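A Slow Hand Among the Blue Shelves

June 25, 2024
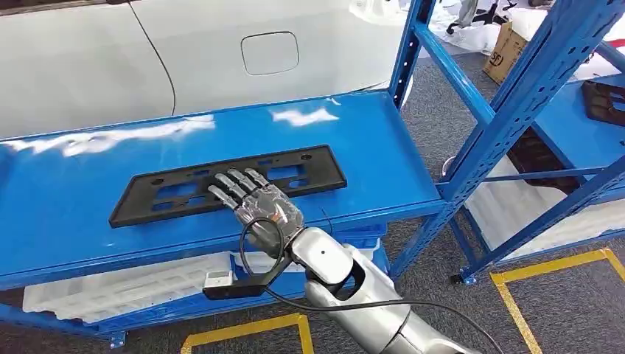

A robotic hand rests on a license plate frame on top of a blue shelf at the Plornonus open day in Nunville.

The first thing I learned at Plornonus is that visitors should stand behind the yellow tape. The second is that a robot can spend a long time with one piece of plastic, and that people will watch it with great patience.

The company opened its test hall in Nunville to the public for one afternoon, and 68 people had put their names on the list. I came by bus from Braltville, where I write mostly about small factories. In such factories the question is always the same: who will do the picking? Parts must go from shelf to tray and from tray to car, and it is hard to find people who want to do this for many years.

The part chosen for the demonstration was a license plate frame, black, long and full of holes. I thought it was a strange choice. An engineer explained to me that a flat part on a flat shelf is one of the worst things to pick up — there is almost nothing for the fingers to go under. A person slides it to the edge without thinking. For a machine, this small slide has to be learned.

The hand has four fingers and a thumb, and parts of its silver segments are translucent, so you can look at the mechanism inside. A boy near me asked if it could feel. The engineer answered that it depends on what he means by feeling, and the boy was not satisfied.

The project is called Dalisay. According to the company, it has run for three years and the team has recorded 489 attempts with this one part. I asked how many of them went well. They told me they will publish the results in August, and they were polite but did not say more.

During my visit I saw six attempts. In two of them the frame stayed where it was. In one it turned sideways and the operator stopped the arm. The other three ended with the frame lifted, and after the last one the visitors clapped, me also.

I spoke later with a woman who has worked in a parts warehouse in Braltville most of her life. She found the hand beautiful but slow. Her own worry was the plastic bags, because many parts arrive in them and they slip. She put the question to the engineer, and he wrote it down in his notebook. Then they talked about bags until the hall closed, and I had to run for my bus.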